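4.2 Grasp planning in the simulated kitchen

All policies in this section were trained and tested in the Radex simulator before any transfer was considered.
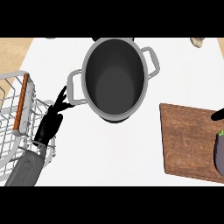

Figure 3. Left hand near the handle of a metal pot in the tabletop environment, with dish rack and cutting board.

The planner receives the rendered head view, the joint positions of both arms and a short text instruction. It returns a target pose for each wrist and a closing order for the fingers. A separate controller, Wanevis, tracks these targets and is responsible for keeping the arms clear of one another and of fixed objects. The two programs communicate through a shared buffer, and either can be replaced without changes to the other. This separation was kept from our earlier work on drawer opening, although the message format has been rewritten.

Loop handles proved harder to plan for than the solid handles used in Section 4.1. A loop offers several valid approach directions, and the original scoring function tended to switch between them as the hand drew near. The resulting motion was slow and sometimes ended with the fingers resting against the outside of the loop. We therefore added a commitment term, which penalizes any change of approach direction once the palm is within 14 cm of the handle centre. The term is removed again if the controller reports a blocked path. Its weight was set by hand on the development layouts and was not altered afterwards.

Clutter is treated as part of the task. Each layout places a dish rack to one side of the pot, and the forearm must often pass over it. Thin wire is poorly captured by the coarse collision mesh, so the rack is represented by a padded box whose top surface follows the line of the handle. The padding rules out a few reachable grasps, a cost we accepted in exchange for stable planning times. Food items and the cutting board keep their full meshes.

We generated 126 layouts by varying the position and rotation of the pot, rack and board, and held out 30 of them for testing. Each held-out layout was run with 3 random seeds. A trial was counted as a success when the handle was enclosed by the fingers and the pot remained upright after lifting. Trials in which the controller stopped early were counted as failures, whatever the cause.

Most remaining failures occurred where the handle faced the rack and the padded box left only a narrow corridor for the wrist. The planner usually found a path in these layouts, but Wanevis rejected it at the final check. A finer model of the rack may recover some of them, and we return to this question in Section 5.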